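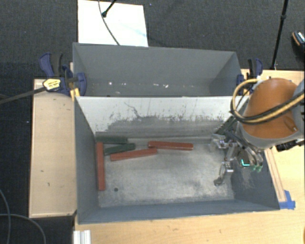 Home | News | What's On | Swaps | Contact

MEDIA RELEASE

Ziver brings its winter wardrobe swap to Muvell this July

Muvell's biggest clothes swap is back, and this year it has a proper hall to spread out in! Ziver, the community clothing exchange, will open the doors of the old Strobel Street drill hall in July for a full day of swapping, mending and trying things on, with racks sorted by size and a whole wall set aside for coats.

Last winter's swap at Grisach found new owners for 2,476 pieces of clothing, from school jumpers to a velvet opera cape that went home with its third try-on. There were 205 people through the door before lunch and the queue for the mirrors ran out onto the footpath, so the Muvell day will have 12 changing cubicles, with a mirror in each one.

Swapping works on tokens. Bring up to ten clean pieces in good nick, hand them over at the front table and get one token for each. A token buys any garment on the floor, whether it's a plain singlet or a lined wool coat. Shoes, belts and handbags count as a garment. Underwear and swimmers don't, sorry, and neither does anything with a broken zip, although the mending table might be able to help with that one if you come early.

The mending table was the surprise hit at Grisach and has doubled in size. Sewists from the Ziver workroom will be shortening hems, replacing buttons and showing anyone who's keen how to darn a jumper so the patch shows on purpose (bright wool is half the fun). It's free, and you can bring something you're keeping.

New this year is the colour corner, where you can hold different fabrics up in daylight beside the big north windows and work out why you never wear that mustard cardigan. It's a relaxed sort of thing with no charts and no rules. Ziver has also put together a rack of evening wear for borrowing through formal season, with a small deposit for each outfit.

"We love the moment when somebody's least favourite dress turns into somebody else's favourite," a Ziver spokesperson said. "People arrive a bit shy about what they've brought and by mid-morning they're talking strangers into hats."

The hall has room for 2,000 garments on the racks at any one time, with more brought out through the day, so the afternoon is as good a time to visit as the morning. Doors open at 9 am and last tokens are issued at 3 pm. Entry is a gold coin. There is a ramp at the Strobel Street entrance, and prams are welcome.

Donations can be dropped at the Ziver workroom in Muvell until the week before the swap. Hangers are wanted too, especially the ones with clips.

Comments

hemline_hattie: Got my good navy coat at Grisach and have worn it to death. See you in July!

Muvell local: Will there be men's sizes this time? Slim pickings last year past a large.

two_left_socks: Yes to more mirrors!!

Media enquiries: Ziver workroom, Muvell | © Ziver | Back to top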